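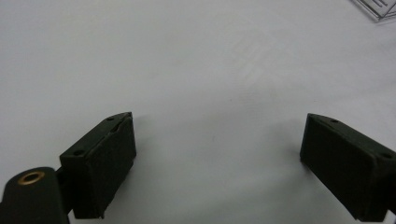

Photo: P. Kokkinos / Solldale bench group

Budget for hand-held gripper units, second batch — pads, fingers, spares
Forum: Equipment and Purchasing

pkokkinos
Need a sanity check before I submit the equipment request. We run hand-held grippers for recording manipulation tasks on a bench. The plan is to go from one unit to four. Zonico quoted 3,279 for three complete units, which covers fingers, linkage and mount. Camera and wrist electronics are separate and already approved.

Photo shows the current unit open over the work surface. Finger blocks are dark plastic with two small holes in the top face, pad on the gripping face, ring bushing at the arm joint.

Questions:
1. How many spare finger pairs per unit for one year?
2. Are pads a consumable line or do I fold them into the unit price?
3. Is it worth paying for a service contract at this volume?

t_truong
Pads are consumable. Put them on their own line. If you fold them into the unit price, purchasing will treat the first reorder as an unplanned expense and you will be writing a justification in September for something that costs less than lunch.

We go through one pair of pads per unit every 24 operating hours on abrasive parts. Smooth parts last far longer. What are you picking up?

pkokkinos
Mixed. Small molded parts, some cardboard, a few machined brackets. No sharp edges except on the brackets.

KLiapis
The bottom corner of the left pad looks chipped or uneven in your photo. Was it cut like that or has it worn? If it's wear, I would get your replacement interval from that unit before using anyone else's number, including Tài's.

pkokkinos
Don't know. It came to us used and I have no record of the original cut. Will log the next set from new.

bednarik_user
I disagree with buying complete units at all. We bought linkage sets only, from Bednárik, and print the fingers in house. Finger geometry changed three times in our first year. Every finger you buy now is one you may scrap.

KLiapis
That works if somebody owns the printer. Our printed fingers varied enough in hole position that the pads did not sit parallel, and we lost a batch of recordings before it was caught. Add the labor and inspection time and the saving is small. For four units I would buy.

bednarik_user
Then the problem was inspection. A drill jig and a go/no-go pin fix hole position. Ours cost almost nothing.

KLiapis
It was inspection, yes. Inspection is hours, and hours are the part missing from your comparison.

t_truong
Both work. The real question is whether the design is frozen. Prodromos, is it?

pkokkinos
Frozen for this project. Not guaranteed after.

hendrik_b
Service contract: no. Rilirton offered us one at 900 per year for a similar count. The only moving wear item they covered was the joint bushings, and replacing those is a bench job with a small press. Buy a bag of bushings and write down the part number and fit.

Also budget for the surface. If the white background matters to your vision pipeline, it will pick up streaks and specks, and you can see a few between the fingers already. Order spare sheets of whatever that is in the same finish. We changed finish halfway through and had to redo the exposure settings.

pkokkinos
Had not budgeted for that. Adding it.

Draft lines:
Complete units, qty 3 — 3,279
Spare finger pairs, qty 4
Pads, pairs, qty 32
Bushings, one bag
Surface sheets, same finish
Service contract — removed

t_truong
Looks fine. Check the pad adhesive shelf life before ordering all 32 at once. Ask for two deliveries on one PO.

bednarik_user
Still think four finger pairs is four too many, but it's your money. At least ask Zonico for the CAD with the order.

pkokkinos
Asked. They will release the finger model but not the linkage. Submitting with split delivery on the pads.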